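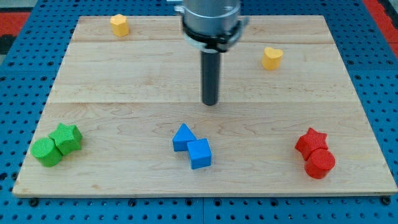
*Reading time: 2 minutes*

## Survey Methods, Handout 4: Open Answers and How to Code Them

Tutor: Brisa Ayala

In the last session we worked with closed items. Now we take the open ones, where the person writes what he or she wants. Such answers must be coded before we can compare them.

**Making the codebook**

Read 20 answers without writing any code. Then read them again and note short labels in the margin. Keep the label close to the words of the respondent – "bus too late" is better than "transport problem" at this stage. Group the labels only when you have read all 36 answers in the Darneo set.

**Two coders**

Each answer is coded by two persons who do not speak about it before. After this, calculate Cohen's kappa. Simple percent agreement is too kind, for it counts also the agreement which comes by chance.

If kappa is low, look first at the definitions. In the Tovar set, Tudur Bowen and his partner used "cost" in different meanings, and one added sentence in the codebook repaired most of it.

**To prepare**

- Code the Darneo answers with your partner.
- Bring the table of disagreements, also the small ones.
- Read the Orozco chapter, section 2 only.

Questions about the data files go to Amnuay Rungrueang.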